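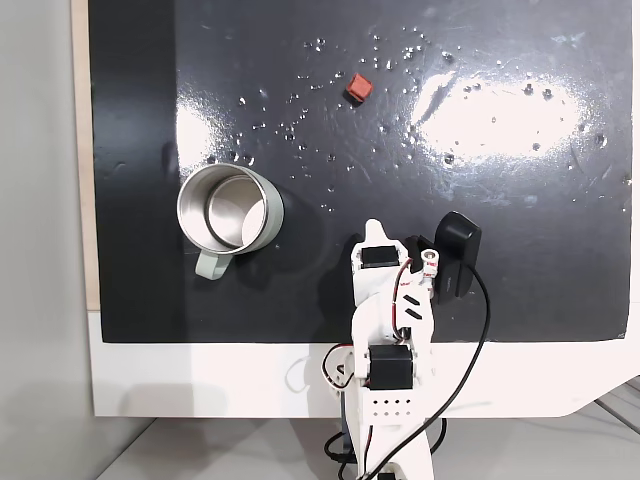 Nov 26, 2022

Long one today, so get yourself a tea before you read it. I came in meaning to do nothing but the wrist cable and ended up staying until the heating went off, which Jolanta will tell you is how all my "quick visits" go.

First, the arm has a name now. It's Jarkow, after the village where Bogdan's uncle had his sawmill, and I've written it on the parts box in marker, so that's settled. Jarkow is up to 139 logged pick attempts since August, and I'd love to see 300 before we print the next version of the long link (the one with the pointed-arch cutout, which I still think is the prettiest thing we've printed!).

The job for now is the same little reddish cube, out on the black board with the tumbler left standing as something to steer around. I like having a real cup there. It makes me plan the path properly, and I get a bit lazy when the board has only the cube on it.

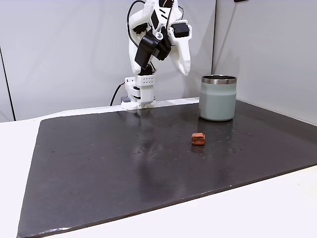
Jarkow folded up, cube out in front of the tumbler.

On to the cable. The lead from the black module at the wrist is longer than it needs to be, and I go back and forth on whether to shorten it. Cadi wants it clipped to the link every few inches. I'd sooner leave a generous loop and see where it wants to lie when the arm is stretched right out, then clip it once, in the right place. The servo leads up top could do with the same treatment, and I've got a bag of the small Floretti clips in my drawer if anyone gets there before me. 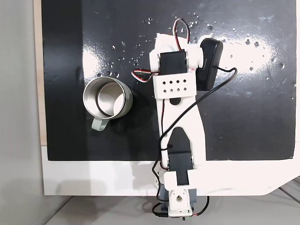

Arm at full stretch, from overhead. Note the cable crossing the link.

Home position for the base servo is saved as 2,076 in the settings file. Please don't round it to something nicer, Roscoe, I know you want to.

Next I'd like to work on the approach height. My feeling is that we should come down slower over the last inch and close the jaw later than we do now.
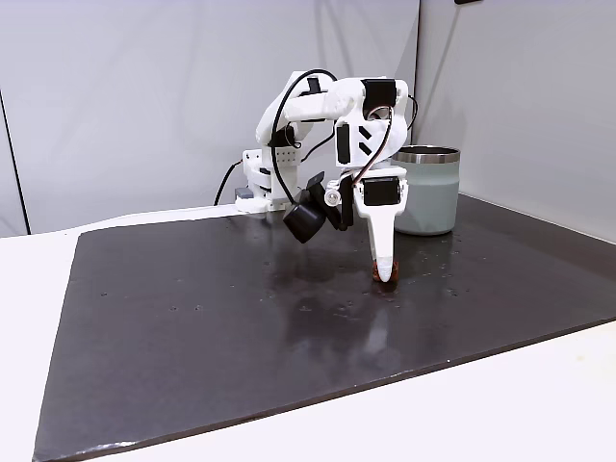 Marianna read this over my shoulder and thinks I have it backwards: she'd keep the speed as it is, start the jaw closing a touch earlier, and put a strip of something grippy on the long finger before changing any code at all. She may well be right, and the strip is the cheaper thing to try, so I'll cut one from the rubber sheet next time and run 4 picks with it and 4 without.

Still to do: look over the base clamp, order two spare servos, and give Bogdan back his small screwdriver.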